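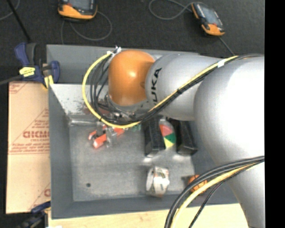 One of the grey bins at the Ongart Centre, with a rounded object in red, green and yellow panels among its contents.

Granport Lending Collection adopts new arrangements for small items

2025-08-01

The Granport Lending Collection has completed the re-sorting of its small items and will introduce a single system of open bins at the Ongart Centre with immediate effect. The change applies to toys, balls, games pieces and small household objects which were previously kept in mixed cupboards on two floors.

The collection holds 1213 small items available for loan to families, schools and childminders in the district. Under the former arrangement these were stored according to the date on which they had been received, and borrowers frequently had to ask for the same item at more than one desk. Items will now be kept together by type and size, in 22 rectangular bins set out on the ground floor.

Vichien Wannasri, Head of Collections, said that the previous system had been designed for a much smaller stock.

"When the collection opened, one cupboard was enough, and the staff knew what was in it," he said. "We have since taken in the Flirkar nursery stock and several private gifts, and the cupboards could no longer be kept in any sensible order. Parents were being told that an item was out on loan when it was on the shelf behind them."

Each bin will hold a deliberately small number of objects, so that the contents can be seen from above and nothing has to be tipped out in order to find it. Larger toys, including ride-on vehicles and play kitchens, are not affected by the change and will remain in the rear store – access to which continues to be by request.

The bins and their labels were supplied by Broder under the existing furniture agreement. Labels carry the name of the group and a reference matching the printed catalogue at the front desk. Borrowers are asked to return items to the desk and not directly to the bins, as every object is checked and wiped before it goes back into circulation.

As part of the re-sorting, all small items were examined for cracks, loose parts and worn stitching. Objects found to be damaged have been withdrawn and will be repaired where possible. Incomplete sets have been put to one side, and borrowers who find stray pieces at home are invited to hand them in at any time. No charge will be made for late pieces returned in this way.

Kittipong Onsri, who manages the loans desk, said that balls and other rounded toys had presented a particular difficulty.

"They roll to the back of a shelf and stay there," he said. "A bin with proper sides deals with that. We have also stopped putting soft balls in with hard ones, at the request of the schools, who usually want one kind or the other for a lesson."

The loan period for small items remains unchanged. Households may continue to borrow up to 10 small items at a time, and schools may apply in writing for a larger allowance. Reservations made before the change will be honoured, although the catalogue reference on older reservation slips may differ from that shown on the new labels. Borrowers who are uncertain should bring the slip with them and staff will trace the item.

Donations of small toys and games were suspended during the sorting work and will be accepted again from November. Donated items should be clean, complete and free of batteries. The collection is unable to accept soft toys without a safety label, cot bumpers, or any item with a cord long enough to pass round a child's neck. Donors with more than one box are asked to contact the desk beforehand – storage for incoming stock at the centre is limited.

The upper-floor cupboards vacated by the move will be removed and the space returned to general use. Proposals for a reading area have been received and will be considered with the centre's other accommodation requests.

A revised edition of the printed catalogue is available for reference at the Ongart Centre. Copies may be borrowed overnight by schools and registered childminders on application to the loans desk.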